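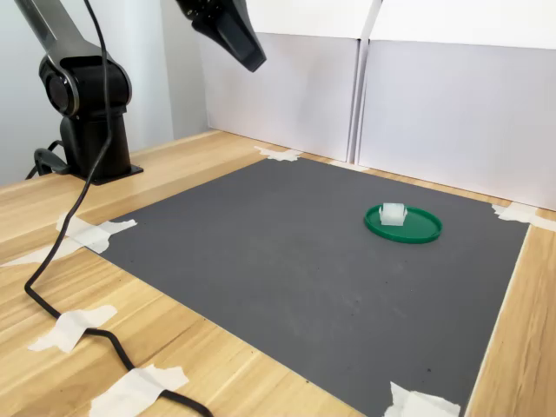 Get the mat down first and argue about everything else later, Orla Ó Dubhghaill told me, and make it bigger than you think you need, and please don't buy a white one.

Home Features Workspaces Materials Letters Subscribe

The Humble Mat
In praise of a big gray rectangle, a pale wooden table and a whole lot of masking tape

5 minute read

I had called Orla for advice on lamps. I want that on the record. I had a list of questions about lamps, and she let me get through maybe one of them before she asked what was on my table. Wood, I said. Just the wood? Yes, just the wood. There was a pause, and then I got the speech you've just read, and I've been thinking about mats ever since (my family would like me to stop).

Here's what I had been doing for years. I'd sit down at a nice light tabletop, all honey and beige with that straight grain I fell for in the store, and put small dark things on it, and small light things on it, and then lose the light ones. Beads, map pins, the little brass feet off a jewelry box. Anything blond or tan simply melted into the grain. And anything hard left a dent! I have a row of tiny half-moons near the front edge that I could probably date if you gave me an afternoon.

A dark gray mat fixes a surprising amount of this. I'd always assumed black would be the thing, but Caoimhe Hayes, whose bookbinding table I have envied since the first time I put a coffee cup on it (wrongly, I was told), talked me out of it. On black she loses her black thread. On white she gets a glare off the window that gives her a headache by lunch. Charcoal sits in the middle and lets nearly everything show up. It also shows every speck of fluff in the county, and you have to make your peace with that. Mine picks up little specks and pale scuffs if I so much as look at it. I wipe it with a damp cloth and they're back in a day, and the scuffs don't go anywhere at all.

Now, size. I bought small the first time, an 18-inch Bikdale that was on sale, and it was like eating dinner off a saucer. Everything useful ended up half on and half off, and that little ridge at the edge of a mat is exactly where a screw wants to go when it's leaving you. Orla was right. Go big. You want a rectangle that takes up most of the part of the table you can reach, with a strip of wood left over for the things that don't need to be on it. I keep that strip on my left. It's where the cables live, and we'll get to those.

What should you spend? Less than you'd think. I've seen mats priced up to $300, which made me laugh out loud in a very quiet shop. The Drultaline one that Fergal Lenihan swears by is a fraction of that, and he has had his since he was in his last apartment but two. He also bought the matching tray and the matching ruler and has never used either.

Which brings me to tape, and to the only real disagreement I ran into while asking around for this piece.

A mat slides. Not much, and never while you're watching it. You lean on the near edge, you drag something heavy toward you, and by the end of the week it has crept and turned a little and nothing lines up with the table anymore. Some people don't mind. I mind so much that I've gotten up from dinner to straighten it.

Fergal Tierney (a different Fergal, I know, I'm sorry) uses rubber drawer liner underneath, cut a little short on every side. It works well, and it also makes the mat very slightly bouncy, which I couldn't stand for more than an evening. Aidan Scanlon uses double-sided carpet tape and has, in his words, entered into a permanent relationship with his desk. Please don't do this on wood you like.

I'm in the masking tape camp. Plain, pale, cheap masking tape, a piece over a corner, pressed down with a thumbnail. It lifts off when you change your mind, and I change mine constantly. Do the far corners first, because those are the ones you can't see moving. Then sit down, put your arms where they naturally go, and see if the near edge bothers you before you tape anything there. Mine didn't. I like having no tape under my wrists.

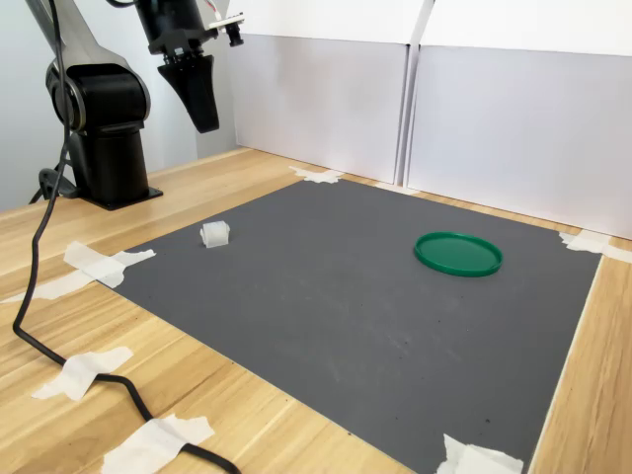
Taped down: the mat's far corners, and the long black cable beside it.

And then the cable. Oh, the cable! Every worktable has one that's too long. It comes down from somewhere, it loops across the wood like a snake that has had a big lunch, and sooner or later your sleeve catches it. I tried the sticky plastic clips from Braltik, and they held beautifully right up until I wanted to move one. I tried a fabric sleeve. I tried winding the extra around a thread spool, and I'd rather not discuss how that looked.

What I do now is let it curve. A cable wants to lie in a curve, and if you fight it into a straight line along the table edge it'll spring up the minute your back is turned. So lay it out the way it falls, keep it on the bare wood and away from the mat, and put a strip of tape across it every so often, a bit closer together where it bends. Leave some slack wherever it comes down to the table. Caoimhe folds one end of each strip under itself to make a tab, and I've stolen that, as I've stolen most things from Caoimhe.

A word on taking the tape up again. Pull it back low and slow, almost flat against the wood. I leave mine a few weeks at most. There was a stretch in May when I forgot, with that table in full sun every afternoon, and I spent an evening rolling gum off the finish with the side of my thumb while listening to a podcast about shipwrecks. The finish survived. Test a strip somewhere hidden if your table is old or waxed or belonged to anyone's grandmother.

I asked at Keogh, where I buy my tape, whether there was a better kind for this, and the man at the counter held up the one I already had in my hand. He did say to keep the roll in a drawer, as the edges get brittle if it sits out in the light. I've been keeping mine on the windowsill since the shop opened, so that explains some things.

As for the lamps, I did finally get an answer out of Orla. She wants one on the left, low, with a warm bulb, and she wants me to send her the width of the table before I buy it. I've measured it twice and gotten two different numbers, so I'm off to find the good tape measure. It's probably under the mat.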